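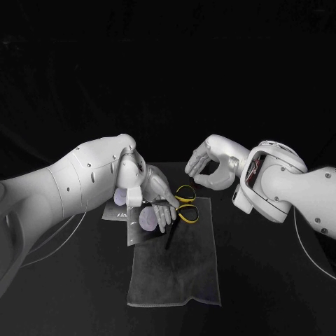
公開日に動いたものは公開日の条件で動いただけ、と出かける前に釘を刺された。言われなくてもそのつもりで行ったのだが、帰ってきて自分のメモを読み返すと、午前の分だけ妙に感心した調子になっている。午後の分と差が激しいので、忘れないうちに書き直しておく。

11月 Prestcombe 見学(Plomov の公開日)

受付は102号室。名札をもらってから実演の部屋に通されるまで、待たされたのは80分。資料は事前に送られてきたものと同じで、新しいのは最後の一枚だけだった。待ち時間に読むものがなく、壁の避難経路図を覚えてしまった。

実演は双腕の作業。布、はさみ、薄いシートといった、うちでも毎週つかめないと騒いでいる類のものを扱う。最初の説明では「日用品の操作一般」と言っていた。一般、と言うなら品物はこちらで選ばせてほしい。持参したビニール袋を出してもいいかと聞いたら、進行の都合で今回は、という返事だった。袋は鞄に入れたまま持って帰った。次回も持っていく。

気になったところを順不同で。

・机も背景も黒い。腕は白い。切り出しには楽な条件で、これは責めるようなことではないが、資料の数字にも同じ背景を使っているのか聞いたところ、「おおむね」とのことだった。おおむねの外側がどれだけあるかは聞き出せず。うちの木目の机でやったらどうなるか知りたい。

・布は灰色のタオル。黒い机に灰色なので、背景の話をしたあとだとここだけは甘くない。毛羽のある布は端が取りにくいし、影が乗ると縁が消える。公平のために書いておく。

・透けるシートは、私なら実演に持ってこない。下の物が見えてしまうので、うちの深度センサだとまず穴があく。左手がシートの上に来たとき、指の下にあるのがシートなのか机なのか、制御側がどう判断しているのかを質問した。触覚か、視覚か、それとも高さを決め打ちか。説明員は「統合的に」と答えた。統合的に、の中身が聞きたかったのだが、後ろの人が別の質問を始めてしまった。

・はさみ。取っ手が黄色なのはいい目印になる。色を変えた場合の結果を、と頼んだら、あとで送るとのこと。まだ届いていない。

・そもそも自律なのか、人がどこかで操作しているのか。これは三回聞いた。一回目は「基本的に自律」、二回目は「学習済みの方策を使用」、三回目でようやく「区間によって異なる」。区間の境目を画面に出してくれれば済む話で、隠すようなことでもないと思う。遠隔操作なら遠隔操作で、あれだけ指を動かせれば私は素直に見に来る。

数字について。資料の最後の一枚に、累計3495回の試行と書いてある。そのうち布の作業は1324回。成功率も載っていたが、成功の定義がどこにもない。角をつまめたら成功なのか、持ち上げて決めた位置に置けたら成功なのかで、うちの記録だと倍近く違ってくる。あちらの人は「タスク完了をもって」と言っていたが、タスクの終わりを誰が押すのかと重ねて聞くと、担当者が目視で、とのこと。うちも同じなので大きな声では言えない。ただ、うちはその欄に判定者の頭文字を入れている。

やり直しの扱いも不明。つまみ損ねて自分でつかみ直したものを一回と数えるのか二回と数えるのか。ここは先方も即答できず、持ち帰りになった。即答できなかったのは、むしろ印象がよかった。

制御まわりのソフトは Xaba という名前で、来春に外にも出す予定だそうだ。画面は少しだけ見せてもらった。ログの時刻が腕ごとに別の列になっていて、ずれたときに気づきやすそうだった。真似したい。ただし画面の撮影は断られたので、列の並びは記憶で描いた図しかない(次のページ、字が汚いのは立ったまま書いたから)。
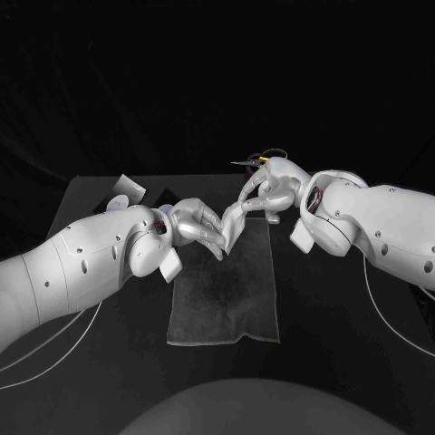
午後の部・追記
記:Keegan Harawira(Patmont 試作室)

午後は布だけに話をしぼってもらった。タオルの角を両手の指でつまむところ。ここは正直に書くと、席を立って前に行った。布が指のあいだで細くよじれた状態で保持されていて、こういう形になると、うちの平行グリッパでは次にどちらの手を離せばいいのか決められない。先に離した側へ布が回ってしまう。

で、どちらを先に離すのかと聞いた。答えは「状況による」。またこれかと思ったが、続けて聞くと、張力を見ているわけではなく、画像から次の動きを決めているだけらしい。だとすると、よじれた部分が手で隠れる角度のときはどうしているのか。指が布に重なっている間は、見えている縁がほとんどない。そこを尋ねたら、頭のカメラのほかにも視点があるような、ないような返事だった。配置図を頼んだ。たぶん来ない。

ケーブルのこと。細い白いのが机の上に弧を描いて這っている。人が横にいて見ている分にはかまわないが、長時間回すつもりなら布より先にあれを引っかけると思う。うちも昨年それで手首のコネクタを一つだめにした。帰り際に言ったら、説明員ではなく奥にいた人がうなずいていた。あの人に最初から聞けばよかった。

手首の外装に開口があって中の配線がのぞいている点は、整備のためか放熱のためか、これも聞き忘れた。うちの外装は閉じすぎていて、ねじを全部外さないと中に触れない。毎回あれで時間を取られるので、次の改版では少なくとも片側は開ける案を出しておく。

速度。資料の動画は倍速表示が隅に小さく入っていて、気づかない人は気づかない。現物はゆっくりだった。遅いこと自体は問題にしないが、資料の冒頭に「人と同等の」と書いたのは誰なのか。人は角をつまむのにあんなに考えない。この一文は引用しないこと。報告書に写しそうな人がいるので先に書いておく。

昼に同席した人たちとの雑談では、評価が割れた。買う気で来ていた会社の人は、指の本数のぶん壊れる場所も増えると言い、私もだいたい同意見。ただ、布に関しては二本指で粘ってきたうちの二年間も、あまり自慢できる成績ではない。

こちらでやること:

灰色のタオルと黒い天板で同じ並びを組む。天板は倉庫の奥にあるはず。
成功の定義を三段階に分けて書く(つまむ/持ち上げる/置く)。過去の記録もできる範囲で振り直し。
つかみ直しは別の欄にする。
透けるシートは新しいのを買う。いまのは傷だらけで、傷が目印になってしまっている。
Plomov に質問の控えを送る。自律の区間、判定者、視点の数、はさみの色。返事の期限は書かない。書いてもどうせ過ぎる。

ビニール袋の件は質問に入れるか迷って、入れた。

追記。余白に「で、買うの買わないの」と鉛筆で書いた人へ。買わない、いまのところは。貸出があるなら一週間借りて、うちの机で、うちの袋でやらせてもらう。見積もりは取ってあるので棚の青いファイルを見ること。読んだら元の場所に戻しておいてください。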